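Best way to set up and put away small desk mic stands for a kids' singing group?

Posted in Home & Hobby Help › Music and Sound
22nd April

Hello everyone, and thank you in advance for reading, I know I go on a bit. I run a little after-school singing group and we have finally moved on from passing one microphone down the line. We now have three handheld mics in different colors (the kids are thrilled and have of course already claimed their favorites) plus short desktop stands with the round heavy bases, and a folding music stand, the kind with the perforated metal desk and tripod legs. The stands and the folding one are Zamavetti, and the mics came in a box from Petek, if that makes any difference.

My trouble is with the table. We use it as our "sound table" and by the end of a session it is chaos. The mics roll, and one has already gone off the edge and now has a dent in its grille. The clips on the desk stands seem too tight for one mic and too loose for another. And I can never decide whether the mics should sit in their stands between songs or lie down. Also, does it hurt the sparkly ones to be handled by the grille? The children all grab them by the head, every single time.

I have 80 dollars to spend on whatever would make this easier, and I'd love to have it sorted by June, when we sing for the families.

Thank you so much!
ChoirMomOfMany

Get foam rings. They go around the mic just under the head and it can't roll anymore. Cheap. I'd tape the edge of the table too.
bollaner_fan

Oh, I feel for you, I had exactly this table for years, only mine was in a church basement and the mics were all black, so we had the extra fun of never knowing which was which. Your colors are a blessing, so lean on them as hard as you can!

Let me start with the clips. There isn't one universal size for handheld mics, and the colorful ones made for children and parties are often a bit fatter or a bit slimmer than the standard stage kind. A clip that's too tight will get forced, and sooner or later it cracks at the hinge (ask me how I know). A clip that's too loose lets the mic slide down until it tips the whole stand over. What I'd do is spend part of your money on a handful of spare clips in two sizes, try every mic in every clip one quiet evening with a cup of tea, and then put a bit of colored tape on each base to match the mic that fits it. Purple tape, purple mic. After that the children will do it for you, because they love matching things up. Do check the thread before you order, though. Desk stands come with either of two common thread sizes, and a little brass adapter costs next to nothing if yours turn out to be the other one.

Now, standing or lying down. For breaks of a song or two, I'd stand them up. A mic upright in its clip has nowhere to roll to, and a round base on a flat table is steadier than it looks so long as the mic points straight up and isn't leaning out past the edge of the base. If you tilt it, tilt it over a part of the table where there's room for it to go. For anything longer, lay them down on something soft. A folded bath towel works, or a drawer liner with a bit of grip to it. All the heads facing the same way, please, it makes the count at the end so much quicker.

On grabbing by the grille: the grille itself can take a fair amount, and most of them unscrew and can be replaced, so don't despair over the dented one. The bigger worry is what it does to the sound. A hand cupped around the head makes everything boomy and is an open invitation to feedback. I used to tell mine that the mic is an ice cream cone and you never hold the ice cream. That did it for nearly all of them. As for the sparkly finish, it will wear wherever little fingers go most, and there isn't much to be done. Wipe it with a barely damp cloth and skip anything with alcohol in it, which can lift the glitter.

The folding music stand I would take off the table entirely if you've got floor space. Those tripod legs take up far more room than you'd think, and everything else ends up wedged in between them. If it has to stay up there, put it at the back with one leg pointing toward you, set the mics to the side of it, and run a couple of elastic cords down the desk to hold the pages. Fold it away first when you pack up, and you'll suddenly have a table again.

One more thing and then I'll let you go — a shallow bin for the small bits. Ours collected dice, erasers, counting cubes, hair clips, all of it sitting right where a microphone wanted to be. A Zosgate drawer tray did nicely for us, but any old baking pan would do. 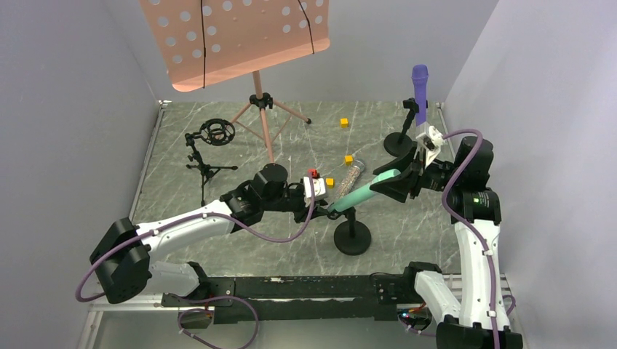
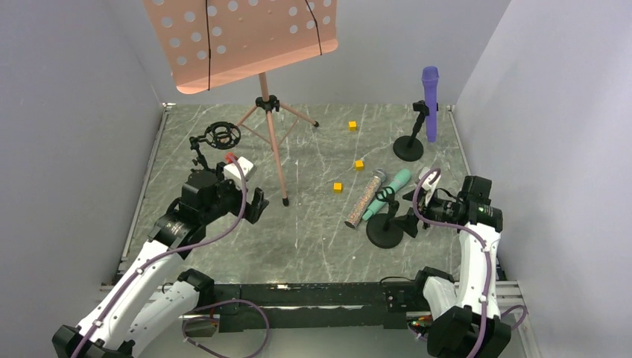
GrannyWithAPitchPipe

Forgot to say, if you have any of the 80 dollars left after the clips, buy a padded case with a lid and cut the foam to fit each mic. The empty slot tells you straight away which one is still under somebody's chair. And do let us know how the June concert goes, I'd love to hear what they're singing!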